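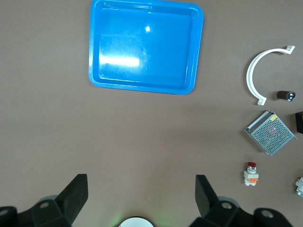

The odds and ends drawer, and how I (mostly) beat it

I promised last month that I'd write up my attempt at sorting the small parts, and a few of you have been asking in the Tritham tea queue whether I'd given up. I haven't! It has taken most of October, two evenings a week and far too many biscuits, but I can now open the bottom drawer without a shower of bits landing on my slippers.

For anyone new to the Bilasent newsletter, the drawer in question belonged to the old repair bench before I took it on. Everybody who ever mended a lamp, a radio or a leaky sink at Tritham seems to have tipped their leftovers into it. Pipe clamps, mystery plugs, little cylinders with shiny ends, screws with no nuts, nuts with no screws. I've done a proper tally for once, and the total came to 2,071 pieces. I had guessed 200, which tells you how much I know.

My first go at it was a disaster, I must admit. I bought a great big cabinet with 42 little compartments, wrote a label for every one of them, and then spent a whole evening walking round holding a rubber ring and wondering whether it was Plumbing or Seals. I had a drawer called Brackets, another called Small Brackets and a third called Brackets (Other). The cabinet has since gone to a better home.

So now I use trays. Plain shallow plastic ones with a decent rim, the sort you can pick up in any discount shop, and I like the bright blue because nearly everything in the drawer is black, white or silver and you can spot it straight away against the colour. Rounded corners are worth having too. I had some square-cornered ones at first and the tiny washers would wedge themselves in and have to be dug out with a hairpin.

The way I go about it is very simple. One empty tray goes at the top of the bench, the jumble goes off to the right, and I keep the middle clear so I've got somewhere to put a thing down while I think about it. Then I pick one kind of part and fish out only that kind. Clamps one evening, anything with a wire on it the next. I tried doing several kinds at once and kept losing track of which tray was which, particularly after nine o'clock.

A word on pipe clamps, as I've become rather fond of them. The white plastic half-round ones with a little tab and a hole at each end are far handier than they look. I've put a row of them along the back of my shed to hold garden canes, and one under the desk at home keeps the lamp cable off the floor. Do check both tabs before you keep one, though. A clamp with a cracked tab will hold for a week and then drop whatever it was holding on your foot (the canes, in my case, on a Thursday, in sandals).

The small black cylinders with silvery ends are harder. Some people will tell you straight off that they're capacitors, and others will say sensors, and I've had both answers about the very same piece. If you can't tell what something is, please don't guess and drop it in with the ones you do know! I keep a jam jar for the unknowns, and once a month I take it along to the Quispe repair evening and pass it round. Most things get a name by the end of the night. The ones that don't go back in the jar for another month, and after three goes they're off to the recycling point with the other electrical bits.

I've had a few questions about the bench top too. Mine is a flat brown with no pattern at all, and it's a joy after the old speckled one, where a dropped screw simply vanished. If yours is busy, a plain mat or even an old tablecloth turned wrong side up will do the job. Matt is best. Anything shiny under a bright lamp and you'll be squinting at the glare all evening, as I do with the trays themselves now and then.

As for where I've got to, almost 1,000 pieces are sorted and put away, the clamps are finished, and I'm halfway through the plugs. The chunky black boxy things are next and I'm rather dreading them, if I'm honest, as they roll about with all sorts of other parts and no two seem to match.

If you'd like any clamps, there's a tub of spares by the door at Drultia, next to the seed swap box. Take as many as you can use. And if you have blue trays you don't want, I could do with a few more before I start on the top drawer.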